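Endix Home Cover – your questions

What is the excess on my policy?
The excess is the part of a claim which you pay yourself. With Endix it is 90 pounds for contents.
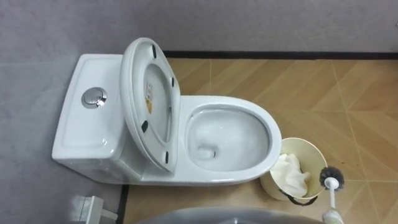
If you have the Lenden option, the excess is 50 pounds. You can add this option only when you renew.

How quickly must I report a claim?
Please report it within 22 days. Photos and receipts are helpful – send copies and keep the originals.
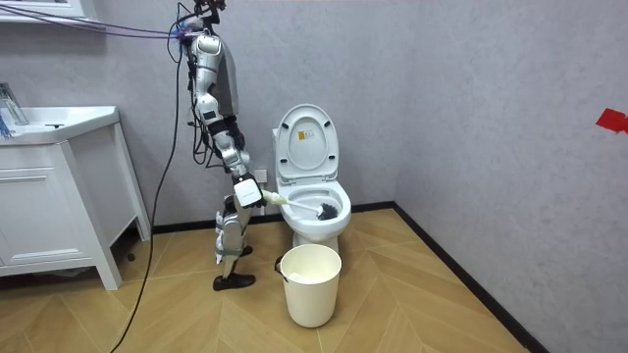
Our claims desk is open from 8 in the morning.

Can I move my policy to a new address?
Yes, but the price may change.
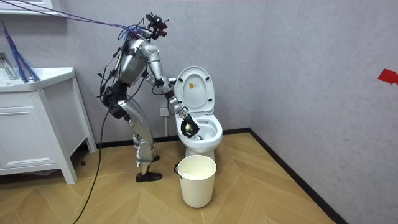
Tell us the new postcode before you move. Customers who came to us from Greco keep their old policy number.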